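4.2 What the demonstrations do and do not show

It is common to report the number of demonstrations as if it were a measure of quality. We are not convinced. The Wendine set holds 674 episodes of bag packing, all recorded by remote control on a two-arm table, and a policy trained on every one of them did no better in our hands than a policy trained on 300. The extra episodes mostly repeat what the first few hundred already contain: the same approach from above, the same pause over the bag, the same cautious release.

Part of the trouble lies with the operators. A person driving two arms from a separate station has no sense of touch and learns within an hour which grasps are safe. After that they stop trying the others. The recordings then look tidy, and the success rate during collection is high, but the policy has hardly seen a failed grasp and has no idea what to do after one. Papers that quote the collection success rate as a strength – the Jendmont report does this twice – may be praising the very thing that hurts them. 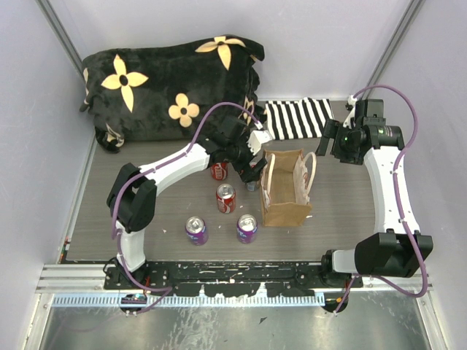 Figure 3. A bag-packing episode under remote control. The left gripper is at the bag; the right gripper is empty. The folded blanket and striped cloth share the table with the cans.

A second doubt concerns clutter. Soft items such as those in Figure 3 are often said to make a policy robust to background changes. In our tests they did so only when they were moved between episodes. With the cloth items left in one place for 100 episodes, the policy appeared to use them as landmarks, and shifting the blanket by a hand's width was enough to spoil the reach.

Guiding the arms by hand, as in the Fröhlich protocol, is sometimes offered as the cure. We recorded 100 episodes this way on the Stadard table. The grasps were more varied, but the operator's own arms kept blocking the cameras, and we had to replay each motion to get usable video. Whether the gain survives that second step is unclear to us, and we have not seen it tested elsewhere.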